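Most advice on drinking water is too fussy. My old office, Citside, gave us an app that buzzed every 40 minutes, and by July I had muted it. Gwenaël Marty, two desks over, kept his on and drank when it told him, thirsty or not.

I think healthy adults with desk jobs can mostly trust thirst. Heat, hard exercise and some illnesses change that, and a doctor's word beats mine. For an ordinary workday, keep water within reach and drink with meals. 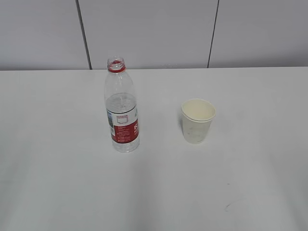
*An open water bottle and a paper cup.*

I quit tracking four years ago. I drink plenty, and I don't write it down.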